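9/10/21

The summer did not go as planned, and I have put off writing this entry long enough that a friend sent me an e-mail asking whether the blog had been closed. It has not been closed. The following is intended as an account of where matters stand with the household, with my health, and with the several things I said in June that I would do before the fall.

The first item is my mother's move. Readers who have followed along since the spring will remember that she had agreed, after much discussion, to leave the house on Pirzada Street and take an apartment at Clellon Court. The move was scheduled for the last week of June. It was then postponed by the management, who had not finished the bathroom, and postponed a second time when the elevator inspection was not passed. She spent those weeks living among packed boxes with one saucepan and a folding chair. She bore it better than I did. I telephoned the office at Clellon Court on most weekdays and was, on at least two occasions, less courteous than I was raised to be.

She is now in. The apartment is on the second floor and faces the parking lot, which she prefers, as she likes to know who is coming and going. The kitchen is smaller than the one she left and has no drawer deep enough for her rolling pin. The rolling pin has accordingly come to live with me, along with 15 boxes that I have undertaken to sort through. Nine of these have been opened. They contained, for the most part, Christmas cards, warranty booklets for appliances that left the family before I went to college, and my father's fishing licenses, held together with a rubber band. I have kept the licenses. The warranty booklets have been recycled.

The second item is my own health, on which I had promised to report. In early summer I was told that my blood pressure was too high and that I would be expected to do something about it. I was given a prescription and a sheet of recommendations. The prescription I have taken without fail. The recommendations I have followed unevenly. I walk in the mornings before work, except when it rains, and it rained a great deal this year. I have given up salted crackers. I have not given up coffee, and at my follow-up appointment I said so. The readings have come down, and the next appointment is not until winter. My resting pulse at that visit was 64, a number I was pleased with and have mentioned to more people than was necessary.
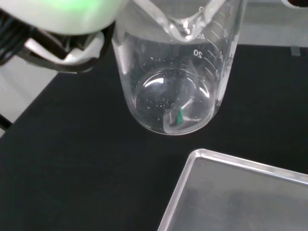
There was also the matter of the tooth. A filling on the lower left side came out over a weekend, during dinner, and I was obliged to wait until Tuesday for an appointment. The dentist was able to save the tooth but recommended a crown, and the insurance company took most of a month to decide that it agreed with her. I will not set out the correspondence in full. The crown is in place and I am able to eat on both sides again. I would only advise anyone in the same position to ask for the name of the person on the telephone and to write it down each time.

The third item is the birthday. I turned 60 this summer, and I had asked for no party. I was given a small one all the same, on my sister's back porch, with a lemon cake and a great many citronella candles. The evening was hot and the cake leaned to one side before it could be cut. My mother attended, her first outing after the move, and stayed until it was fully dark. I had been in low spirits that week and had very nearly excused myself. I am glad that I went. My sister has my thanks, and has also had her cake stand returned to her, washed.

I should say something about work, although there is less to tell. The office closed for the Labor Day weekend and reopened with everyone present for the first time in a long while, and with new software for submitting our hours. The software is called Mokitz. It replaces Flosus, which everyone disliked, and which we now speak of with some affection. Mokitz requires a password of a length I consider unreasonable and logs a person out during lunch. I have been asked to help the others on my floor become familiar with it, on the grounds that I completed the training module first. I completed it first by accident, having mistaken it for a survey.

As to the things I said I would do before the fall, the record is mixed. The back fence has been painted on one side — ours. The guest room has not been painted at all and is presently full of my mother's boxes, so the question does not arise until those are dealt with. I did not read the long novel I had set aside for the vacation week. There was no vacation week. Those days were used for the move, in two installments, and for the tooth. I read several short mysteries instead, mostly in waiting rooms, and could not now tell you the solution to any of them.

The cat remains well. She disapproved of the boxes at first and now sleeps on the tallest stack, and she has resisted all efforts to relocate her. She has gained a little weight, and the veterinarian has asked that her dry food be measured. I have been measuring it. She has responded by waking me earlier.

It has been, taken as a whole, a tiring season, and I find that I have been short with people who did not deserve it. Several of them read this blog. To those persons I offer my apologies, and to those who brought casseroles in the week of the move I offer my thanks again, in writing this time. Two of the dishes are still here and have no names on them. One is blue with a glass lid and the other is a plain white oval. If either is yours, please let me know and I will bring it by.

I expect to return to a more regular schedule of entries now that the evenings are cooler. There are six boxes left to open, one of which is marked "misc. garage" in my father's handwriting and is very heavy. My mother claims to have no knowledge of what is in it. I intend to start on that one this weekend, after I have taken her to have her watch battery replaced and picked up the curtain rods she has chosen for the bedroom.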